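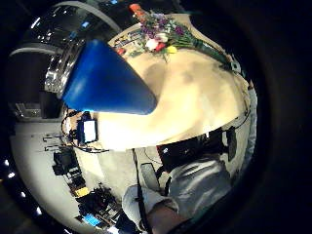 Home | News | What's On | Letters

Flower table returns to Petisbridge

By Octavio Ocampo
October

The Purkside flower table is back for a second season, and Petisbridge must once again decide whether it can tie a bunch of flowers without falling out over string.

Sessions run in the long room at Purkside from 10.30am. There is one pale table, one mixed bunch to copy (purple, lavender, white, red and yellow, long green stems, dark wrapping at the end) and a great deal of advice from people who finished early.

Last season raised £1,185, of which £300 went on stems and 2 pence is still being looked for. The rest paid for the new guttering on Meinecke Lane, as anyone who has walked under it will have been told.

Beginners are asked to lay the bunch on its side and leave it alone while they cut the wrapping. This was the most ignored instruction of last year – the second was the one about parking.

Places cost £6, flowers included. Scissors are not, after what happened to the last lot. Names can be left at the Aratmont tea rooms, where the list is kept behind the till and the pen is kept somewhere else.

14 comments | 31 shares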